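In praise of the letter nobody needed

I started writing letters again in February, mostly because my godmother, Lleucu Vaughan, sent me one first and I felt ashamed at the thought of answering four lovely pages with a text. It took me a whole evening, two pots of tea and a good deal of crossing out.
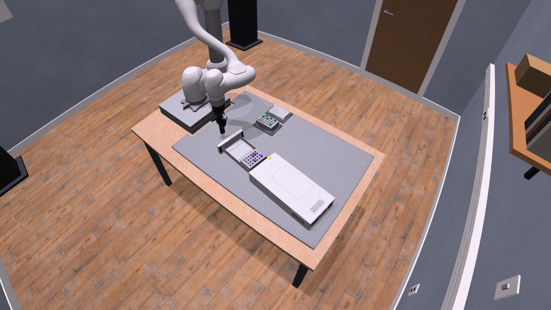 What surprised me was how much I had to say once I'd got past the weather. On the phone I rattle through my news as if somebody were waiting for the line, but on paper I wandered off into the blackbirds and a row I'd had with my sister – and I was rather kinder about my sister than I would have been out loud! 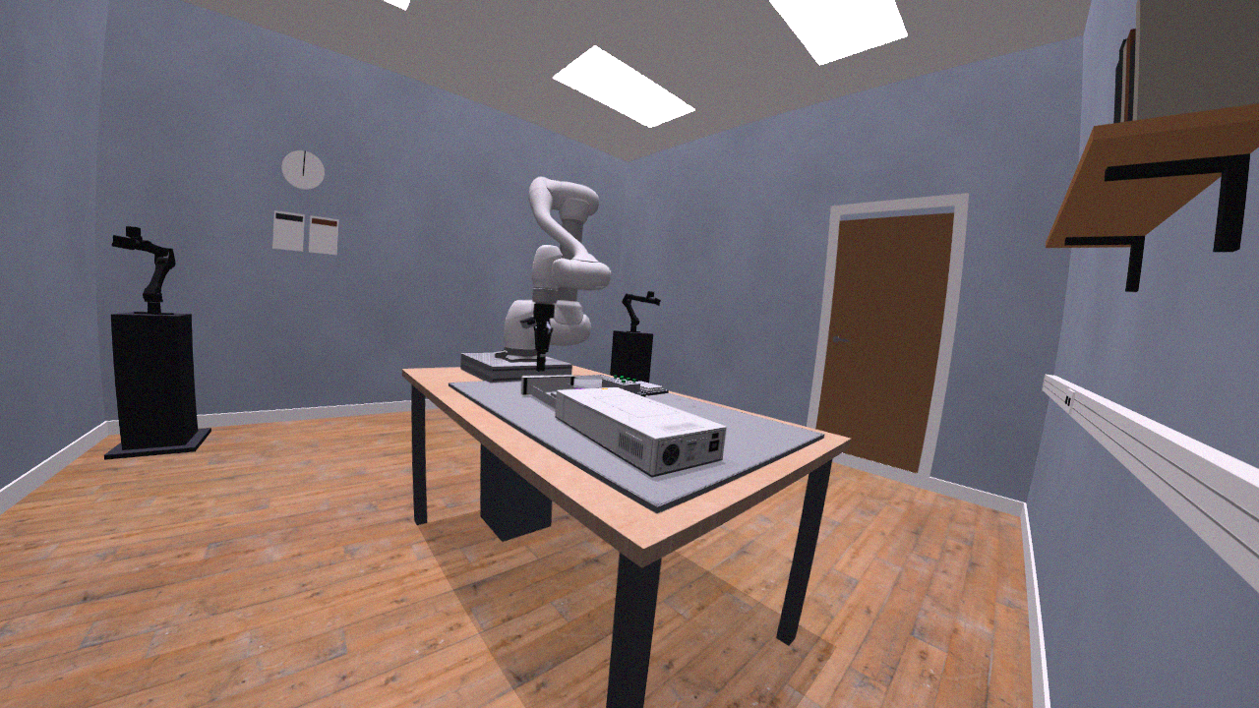

People tell me they haven't the time, and I do sympathise, but a letter needn't be long. Half a page will do very nicely, and so will a postcard with your handwriting squashed up the side.
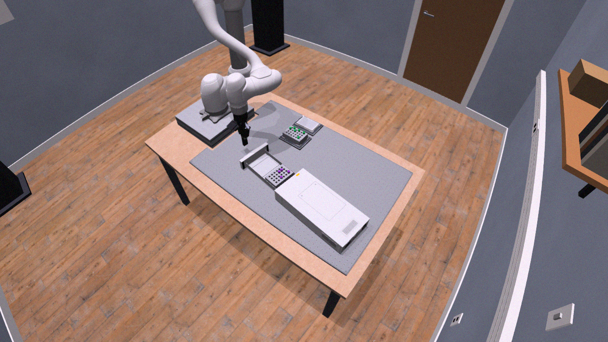

Keeping letters is the other half of the pleasure, and I'm afraid I am hopeless at it. Mine live in a biscuit tin, all in a muddle. I do envy people with a system, something like those tubes with the purple caps, standing in their grid with a few holes still empty for whatever comes next. Then again, I'd miss the rummaging, and finding Lleucu's Christmas letter when I was after the gas bill. 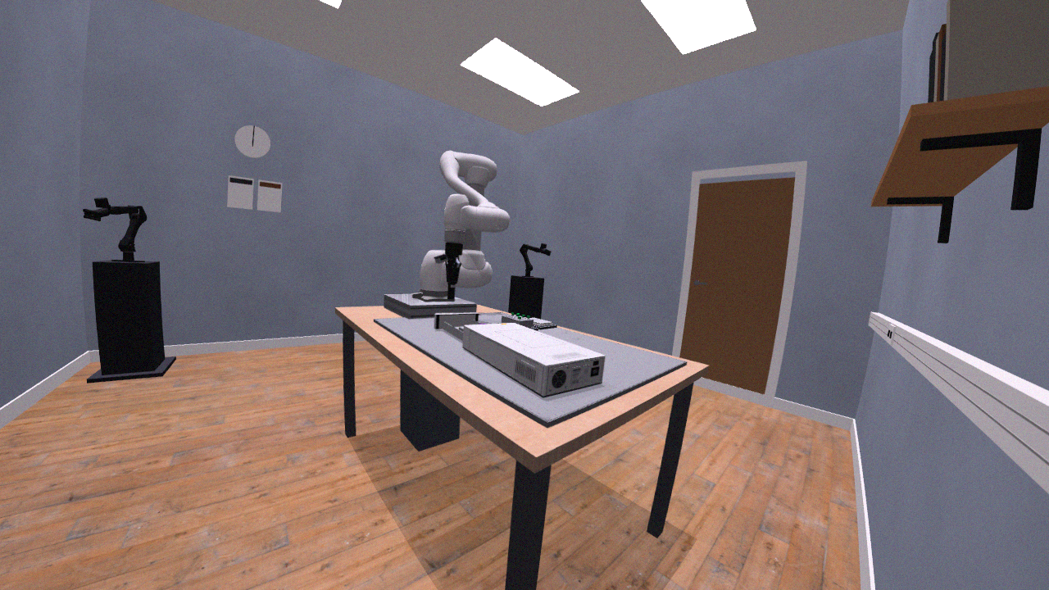 Elmarie Mathebula wrote to me that I'm being unfair to email, and that she has printed out every message her son sent while he was abroad and reads them in bed. I've been thinking about that ever since, and I owe her a proper reply, with a stamp on it.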